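Wrist camera picture goes crooked after every finger change

Maricruz Ochoa
Posted January 9, 2025

We have one small arm on a bench cell at Drollinden, two-finger gripper, small camera at the wrist. Every time I swap the fingers the camera comes back at a slightly different angle. I have redone the camera calibration 2 times this week and the pick point is still off to one side. The controller logs fault 3443 when the arm goes to the check position, then clears it by itself.

I took the fingers off, cleaned the seats and put them back with the same screws. The wrist was turned well over when I saved this view, so ignore the tilt of the room.
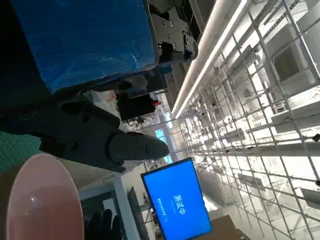 View from the wrist camera, finger at center left, test screen on in the background.

Is it the camera mount or the finger? I would like to know before I take the whole wrist apart.

Botond Kun

Probably the camera. Ours did that and we replaced it.

Lilla Gulyás

I would not buy anything yet. Check the finger first. There are three small screws on the side of yours. Back them all off, push the finger hard against its seat, then snug them a little at a time, going back and forth. If you tighten one fully before the others, the tip can end up off line.

Then do the camera. Hold the camera body and try to rock it. If it moves at all, the mount screws need to come out, get cleaned and go back in with a drop of medium threadlocker. Draw a paint pen line across the joint so you can see next time if it has slipped.

Calibrate last, with the wrist at 135 degrees or whatever your check position is — same pose every time. I don't know fault 3443 on your controller, so look that one up in the manual.

Maricruz Ochoa

The mount rocks. Not much, but I can feel it. I will redo the screws tomorrow and post the new offsets.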